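Dirow Household Tasks – Set-up Guide
Section 7: Drawer tasks (kitchen)

Applies to Dirow two-arm units with the Trivitico task pack loaded. Read Section 5 (arm checks) first. Section 6 can wait.

7.1 What this section covers, and what it doesn't

Drawers. Waist height and below, full-width front, runners either side. Not hinged doors (Section 8), not push-to-open fronts, not anything with a child lock on it.

People ask us if the unit can "do the kitchen" yet. No. It can do some jobs in a kitchen, slowly, once you've set them up. Opening a drawer is one of the better ones. Closing it is better still. Picking a single item out is fair. Putting the shopping away is not ready, don't promise it to anybody. A person does the whole drawer job in a few seconds and talks on the phone meanwhile. Plan for that gap.

7.2 Before you start

1. Clear the floor in front of the drawer. Mats, bowls, shoes, cables on the floor, all of it.
2. Open and close the drawer by hand, twice. If it sticks for you it will stick for the unit.
3. Note which way the front pulls. Sounds daft – do it anyway, a corner unit caught us out in Kütt's test kitchen.
4. Wipe the handle groove. Grease is the most common cause of a slipped pull.
5. Lights on, blinds as they'll be in normal use. Glossy worktops and shiny tiles throw reflections and the unit can take a reflection for an edge.
6. Emergency stop in somebody's hand. Not on the worktop.

CAUTION: Keep hands out of the gap between drawer front and cabinet whenever arm power is on. The closing push does not feel for fingers.

7.3 Start position

1. Bring the unit up to the drawer with both arms low.
2. Stop when the drawer can open fully without touching the legs. Check this by hand with arm power off.
3. Raise the right arm. Hand open, fingers slightly curled.
4. Leave the left arm low. It isn't used in this task and should'nt be anywhere near the worktop edge.
5. Look for shadows on the floor. A hard shadow across the lower drawer front means move a lamp or close a blind.
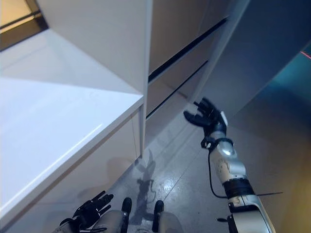
Fig. 7-1. Drawers shut, right hand raised and open, left hand low.

NOTE: Recessed grooves need the fingertips in from the top. Bar handles need the whole hand. Pick the right one under Handle Type before you teach the pull, changing it after wipes the taught path. Yes, we know. It's on the list.

7.4 Teaching the pull

1. Choose Tasks, then Drawer, then Teach New.
2. Guide the right hand to the groove. Slow.
3. Press Mark. Wait for the tone.
4. Pull back in a straight line until the drawer stops. Don't lift.
5. Press Mark again. Let go of the arm.
6. Play back at slow speed with the drawer empty.
7. Play back again with the drawer as it's normally loaded.

If the hand slips off part way, lower the pull speed before you raise the grip. Everyone raises the grip first. That marks fronts.

Error 158 – lost contact during pull. Wipe groove, re-teach from step 2.
Error 852 – drawer heavier than taught. Take something out or teach it again loaded.
Error 1454 – arm and leg would meet. Unit is too close. Back it off and start over at 7.3.

7.5 Loading for the first runs

Start with a few items that are all the same. Drinks cans do well, they've a plain shape and survive being dropped on tile (mostly). Lay them on their sides with space between. Don't stand them up, the drawer stop jolts them over and then the unit has a different drawer from the one it looked at. 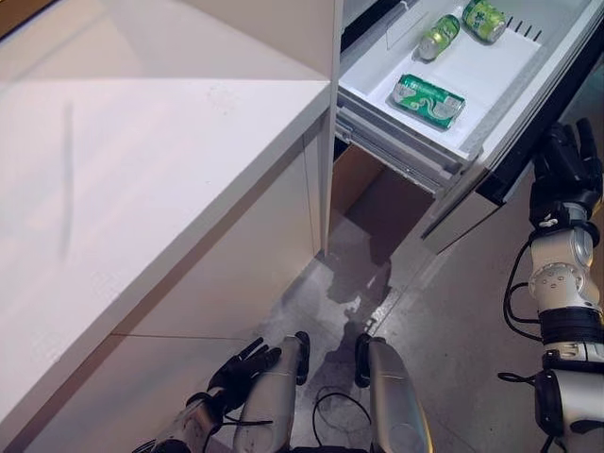

Section 7 of 12 | Reading time: 5 min

7.6 Checking the open drawer

1. With the drawer open, hold the unit still and choose Look.
2. Compare the item count on the tablet with what's in the tray. Three cans in, three on the list.
3. If the count is short, move the far items forward. Things right at the back of a tray get missed more than anything else.
4. If the count is over, something's being read twice. Usually shiny can ends. Dim the nearest light and Look again.
5. Check the arm is to the side of the tray and not over it.

NOTE: Freezer drawers. Allowed, with limits. Keep the open time short. The unit doesn't know food is thawing and won't hurry. Set Max Open to 20 seconds for anything frozen, and if it times out, shut the drawer yourself and find out why before you try again. Frost on the tray upsets the count too.

CAUTION: No glass in a freezer drawer during teaching. No fizzy cans left in one afterwards either.

7.7 Getting ready to close

1. Arms clear of the tray.
2. Right hand to the outer face of the drawer front. Fingers curled or spread, both work for a push, but not hooked over the top edge.
3. Look down the runners. Anything resting on them, stop.
4. Check cables. The loops at the forearm should hang free of the drawer front at every point in the push.
5. Choose Close. Hand on the stop until the tablet shows Closed.

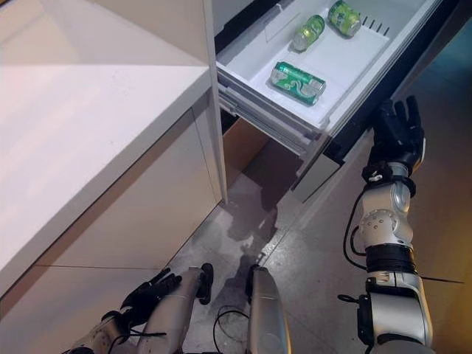 Fig. 7-3. Drawer out, cans on their sides, right hand near the front.

If the drawer bounces back open, raise Push End by one step. One. On soft-close runners leave it at the default and give it time, the last bit is done by the runner and the unit will report Closed late.

7.8 What to tell the household

Short version for whoever lives there. It's printed on the Stitida card in the box as well, copy it out if the card's gone.

– It does the drawers you taught it. Not the one next door that looks the same.
– Move the contents about and it copes. Move the cabinet and it doesn't.
– It is slow. Leave it be, or stop it properly. Don't reach round it.
– Somebody stays in the room. Every time, till the April update at least, and check the release notes before you change that.

We get asked when it'll be worth having over just opening the drawer. For most people, not yet. For someone who can't bend to a low drawer it's already some use, and that's who we'd set it up for first.

7.9 After the session

1. Arms low, arm power off.
2. Save the task with the room and drawer in the name. "Drawer 1" helps no one in a kitchen with nine of them.
3. Check the drawer front for marks.
4. Fill in the run sheet, fails included.
5. Charge. See Section 3.

Next: Section 8, Hinged doors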